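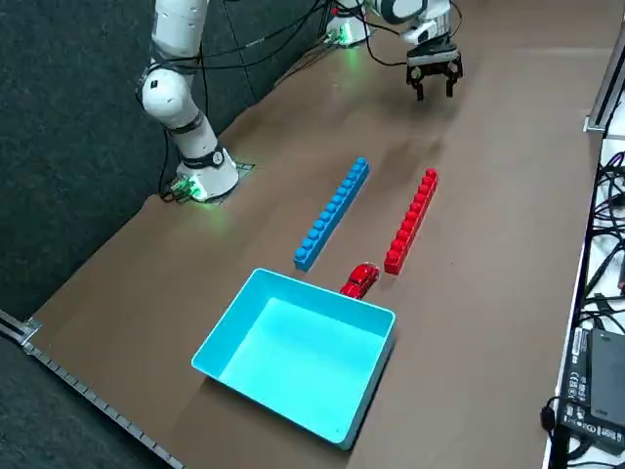
印刷する | メールで送る

カテゴリー:教科書・副読本 > 人文地理 > 地名

第4章 地名を聞き取る

この章から、いよいよ外に出ます。前の章までは図書館の机で古い地図とにらめっこしてきたので、そろそろ足がむずむずしている人もいるでしょう。私もそうです。地名の本を書いているくせに、いちばん好きなのは地名を調べることより、地名のある場所をうろうろすることだったりします。

最初に、私の失敗の話をさせてください。

大学院に入って最初の夏、私はクロルトスブリッジ(Cloltosbridge)という町に行きました。名前のとおり橋の町です。少なくとも私はそう思い込んでいました。末尾の bridge は誰が見たって橋ですし、町の真ん中には石の橋もかかっています。前半の Clolto は人名だろう、昔クロルトさんという人がいて、橋を架けたか、橋のそばに土地を持っていたかしたのだろう、と。行きの列車の中でノートにそう書いて、もう半分終わったような気分でいたんです(いま思い出しても顔が熱くなります)。

町に着いて、宿の食堂で朝ごはんを食べながら、隣の席のおばあさんに「クロルトスブリッジの橋は古いんですか」と聞きました。おばあさんはきょとんとして、「クロッツリッジの?」と聞き返してきたのです。

クロッツリッジ。b の音がどこにもありません。

ridge なら尾根です。確かに町の裏手には長い尾根が走っていて、古い集落はどれもその上にあります。石の橋のほうは、あとで調べたら集落よりずっと新しいものでした。私は朝ごはんの残りを口に押し込んで、部屋に戻り、ノートの最初のページを破りました。

もっとも、話はここで片づきません。土地の人が b を落として発音しているからといって、もともと b がなかったとは言い切れないからです。つづりが先にあって音がすり減ったのか、尾根という名前に、あとから誰かが橋をくっつけて書いたのか。どちらもよくあることで、この章の終わりでもう一度クロルトスブリッジに戻ってきますから、それまで頭の隅に置いておいてください。

4.1 書かれた地名、話される地名

地名には、たいてい二つの顔があります。看板や地図に書いてある顔と、そこに住んでいる人が口にする顔です。英語圏で有名なのは Worcester で、つづりのとおりに読もうとすると必ずつまずきます。実際の音は「ウスター」に近く、真ん中がごっそり抜けています。ソースの名前で知っている人も多いですよね。

日本の地名でも事情は似ています。漢字で書かれた地名は、字面がもっともらしいぶん、かえってやっかいです。北海道にはアイヌ語の地名に漢字を当てたものがたくさんあって、「札幌」の二文字をいくら眺めても、もとの意味は出てきません。漢字は音を写すために借りてこられただけなので、「札」に引きずられてお札の話を始めたら迷子になります。

こんなふうに、文字のほうに引っぱられて意味をこしらえてしまうことを、民間語源と呼びます。私のクロルトさんも立派な民間語源です。ただ、民間語源をばかにしないでほしいのです。土地の人が「うちの村の名前はこういう意味だ」と語ってきたなら、その語りそのものが記録する値打ちのある資料です。語源として正しいかどうかは、別の欄に書けばいい。私のノートには今でも「語源」の欄と「言い伝え」の欄が並んでいます。

さて、Notton という名前を考えてみましょう。末尾の -ton は、イングランドの地名ではおなじみの要素で、古英語の tūn にさかのぼり、囲い地や農場、やがて村を指すようになった言葉です。town の親戚ですね。ここまでは辞書を引けばわかります。問題は前半です。人の名前かもしれないし、家畜や地形を指す言葉かもしれない。いちばん古い記録のつづりを見ないことには、何とも言えません。「-ton だから村だ」で止まっておく勇気も必要です。わからないところに鉛筆で「?」と書くのは、少しも恥ずかしいことではありません。私は学生のレポートに「?」があると、むしろうれしくなります!

4.2 誰に聞くか

聞き取りに出ると、最初にぶつかるのがこの問題です。いちばん詳しい人に聞けばいい、と普通は考えますよね。郷土史の本を書いた人とか、役場に長く勤めた人とか。もちろんそういう人の話は聞くべきですが、最初の一人にはすすめません。詳しい人は本を読んでいて、本に書いてあるとおりの答えを返してくれることが多いのです。こちらが聞きたいのは、ふだんの口から転がり出てくる音のほうです。

私の共同研究者だったモドゥペ・ンウォスさんは、これが本当にうまい人でした。イヤム(Iyamu)という谷あいの地区で一緒に調査したとき、彼女は一度も「この場所の名前は何ですか」と聞かなかったのです。代わりに「昨日はどこまで薪を取りに行ったんですか」とか「子どものころ、どこで泳いだら叱られました?」と聞きます。すると相手は思い出しながら、川の淵の名前、曲がり角の名前、大きな岩の名前をぽろぽろ口にする。その調査で集まった小地名は207になりました。地図に載っていたのは、そのうち40です。

残りはどこにも書かれていませんでした。畑の一区画の名前、坂の途中の一息つく場所の名前、牛が落ちたという崖の名前。使う人がいなくなれば消える名前です。帰りの車の中で二人とも黙り込んでしまって、途中で道を間違えました。

相手を選ぶときに、私が気をつけていることを書いておきます。

・年齢の違う人に、同じ場所の名前を聞く。音が変わっていく途中を聞けることがあります。
・よそから越してきた人にも聞く。土地の発音を覚えたときの苦労話が、そのまま音の記述になっています。
・仕事の違う人に聞く。漁をする人と畑をする人では、同じ岬でも別の名前で呼んでいたりします。
・二人以上が同席していたら、黙って聞く。「違うよ、あそこは……」が始まったら、こちらの質問より何倍も値打ちがあります。

最後の項目は、私がいまだに苦手なものです。おしゃべりなので、つい口を挟んでしまう。録音を聞き返すと、いいところで自分の声が入っていて、がっくりきます。

4.3 ノートの取り方

道具は鉛筆とノートで足ります。録音機があればもっといいのですが、録音していることに安心して手が止まる人が多いので、初めのうちは両方使ってください。録音するときは必ず先に許可をもらうこと。断られたら、にっこりして録音機を鞄にしまいましょう。

一つの地名について、私は次の7項目を書きます。聞こえたとおりの音。地図などにあるつづり。場所。話してくれた人。聞いた日。言い伝え。自分の考え。項目が多いように見えても、慣れれば指が勝手に動きます。

このうち飛ばされがちなのが、聞いた日です。私の手元に「2018年5月30日、グルクム」とだけ書かれたページがあります。グルクム(Grukum)の船着き場で、アンネリ・ペルコネンさんという漁師さんから、沖の浅瀬の名前を聞いた日です。翌月にもう一度うかがうと、同じ浅瀬を少し違う名前で呼んでいました。聞き違いかと思って慌てて前のページをめくったら、どちらの音もちゃんと書き取ってある。尋ねてみると、春までの呼び名と、ニシンの時期が過ぎてからの呼び名が別なのだそうです。日付がなかったら、私はきっと片方を書き間違いとして消していました。6月のページに赤鉛筆で太い線を引いたのを覚えています。

音の書き方は、国際音声記号が使えるならそれがいちばんです。まだ自信のない人は、カタカナでもローマ字でもかまいませんから、高く聞こえたところに線を引き、長く聞こえたところに棒を足してください。清書のときに「正しいつづり」に直してしまう人がいますが、これだけはやめてほしい。直したとたんに、クロッツリッジはクロルトスブリッジに戻ってしまいます。

場所の書き方も迷うところです。川の名前のように長く伸びるものは、どこからどこまでがその名前なのかを聞きます。上流と下流で名前の変わる川は珍しくありませんし、ある橋を境に呼び名が切り替わる、という話もよく出てきます。私は略図を描いて相手に見せ、鉛筆を渡してしまいます。絵が下手なほうが、見かねて直してもらえるので便利です。 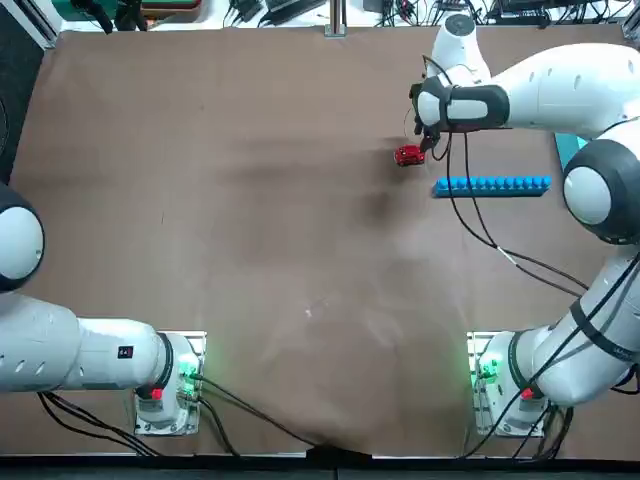 4.4 古いつづりと突き合わせる

聞き取りから帰ったら、今度はまた机に戻ります。第2章で扱った古地図、第3章の土地台帳を覚えていますか。あれをもう一度出してきて、ノートの音と並べるのです。

並べ方は単純で、年代順に縦に書いていきます。いちばん下に、自分の耳で聞いた音を置く。上から下へ眺めて、どの音がいつごろ消えたのか、どこで急に新しい文字が紛れ込んだのかを探します。書記が一人替わっただけでつづりががらりと変わることもあるので、一回きりのつづりに飛びつかないように。

クロルトスブリッジの場合、古い台帳を探してくれたのは文書館のゴラムレザ・ガファリさんでした。出てきたつづりのうち古いものは、末尾がどれも rigge か rygge になっています。北のほうの方言で尾根を指す形によく似ています。b が現れるのは石橋の工事の帳簿からで、そのあとの地図はみんな b つきになりました。おばあさんの朝の発音は、帳簿より古い形に近かったわけです。

ただ、前半の Clolto については、今も「?」のままです。人名説も捨てきれませんし、ガファリさんは土を指す古い言葉ではないかと言っています。みなさんのうち誰かが解いてくれたら、ぜひ教えてください。次の版に名前を入れてお礼を書きます。

章を読み進める前にやっておくこと

自分の住んでいるところで、地図に載っていない名前を探してみてください。学校の裏の坂でも、待ち合わせに使う角でもかまいません。家族や友だちに聞いて、4.3の項目に沿って書き留めます。呼び方が人によって食い違ったら、どちらも残しておくこと。

集めた名前は4.5で使いますから、ノートは捨てないでくださいね。

印刷する | メールで送る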